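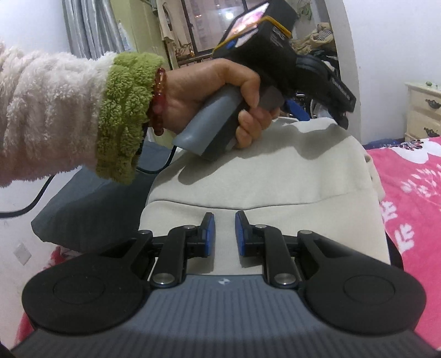 Label printer keeps dropping off the wifi

Brayan Chambi
23 February 2025

Hi all, I run a small mail-order yarn business out of my house and I have a Rimkutė label printer that I bought last June. It was fine until we changed internet providers. Now it connects, prints one or two labels, and then the laptop says it's offline. I've turned everything off and on, removed the printer and added it again, and moved it closer to the router. No luck. I have 48 parcels to get out and I'm writing addresses by hand — please help!

2 comments · 5 shares

Jollcombe

Had this exact thing. I bet your new router hands the printer a different address every time it wakes up, and the laptop is still looking for the old one. Log in to the router, find the list of connected devices, and reserve an address for the printer (mine calls it "static lease"). Then delete the printer on the laptop and add it back using that address. I'd also turn off the sleep setting in the printer menu, mine was set to 30 minutes and it never woke up properly.

If you're in a hurry tonight, just plug in a USB cable and print the lot that way. Any old printer cable should do if the plug fits.

Helpful? 14 votes

Mirkden

Mine did that too, I gave up and got a different one lol. Check if your router has the 2.4 and 5 bands under one name, some printers hate that.

Helpful? 3 votes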